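Home › Research › Objects & Interiors › Working Papers
Pavithra Achari | October | 6 comments | Share 2

4. The Surface and Its Margins

4.1 Where things go when they have nowhere to go

The Gravgate inventory lists 3,715 objects kept on household and studio tables, of which 1,595 were logged within a hand's width of an edge. We had expected the middle of a table to be the desirable part. It is certainly the part people mention when they are buying one. In our interviews, owners spoke warmly of "room to spread out" and then sat down to work beside a mug, a lamp and a cup of pens that had plainly taken out a lease on the back corner.

We call these long-term residents settlers, after Murthy, the pilot study in which the term first appeared as a complaint. Settlers are tall, narrow or awkward to put in a drawer. Brushes qualify on every count. Laid flat they roll, and put away they are forgotten, so they end up standing in a holder near the back, leaning on one another like guests late in a wedding.

4.2 A corner case

The top is light wood in narrow strips, cream through tan to reddish brown, and its large central area is clear. A clear plastic holder with five makeup-style brushes keeps to the back left corner. Under the Plutus coding scheme this scores as "edge-loaded, low density," a phrase two of our coders asked to have removed and which we have retained.

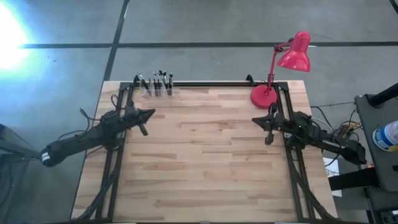
Figure 3. Strip-wood tabletop with brush holder at the back left corner; center clear.

4.3 Limits of the scheme

Plutus records position and says nothing of affection. A brush used every morning and a brush kept out of guilt receive the same code. The Cudavix revision adds a field for frequency of use, filled in by the owner, and the owners' answers have so far been very flattering to the owners. We report them separately in the appendix. Lamps were coded by the base alone, a rule that caused more argument than the rest of the manual put together.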